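Stenell Issues Practice Guideline for Automated Suturing Trials

STOLTMONT - The Stenell standards office has released a guideline for laboratories that test robotic suturing on synthetic tissue. It sets common rules for preparing practice pads, keeping records and deciding when a trial must stop. Laboratories taking part in the Flututstead program are expected to follow it from March. 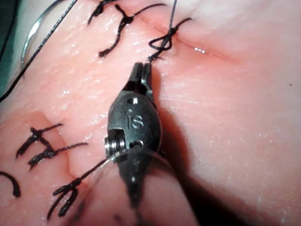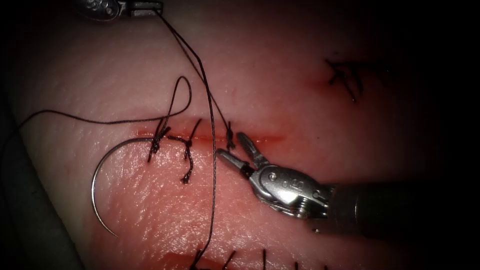 Robotic instruments and black suture on a synthetic practice pad.

Magaña wrote in reply to the draft that the stopping rules were welcome but that the record-keeping section asked too much of small laboratories, which often have one person both running the system and writing the log. The final text keeps the requirement and allows the log to be completed by the end of the same working day.

Under the guideline, an operator must remain within reach of the stop control for the full length of every trial. A trial ends at once if the thread breaks, if an instrument loses its hold on the needle, or if the operator takes over by hand. Such trials are to be reported with the others and may not be left out of published results.

Each instrument is to be inspected after every 10 trials. Video must be kept for 300 days, together with the software version in use and the name of the operator. Laboratories that report a success rate must base it on at least 500 stitches and state how many were placed without help.

The guideline applies to bench work only - it does not cover animal studies or clinical use, for which separate approval remains necessary. Laboratories may request an exemption in writing, and each exemption is valid for 2 months.

Questions on the text may be sent to the Stenell office in Stoltmont, which will hold an open information session on Wednesday.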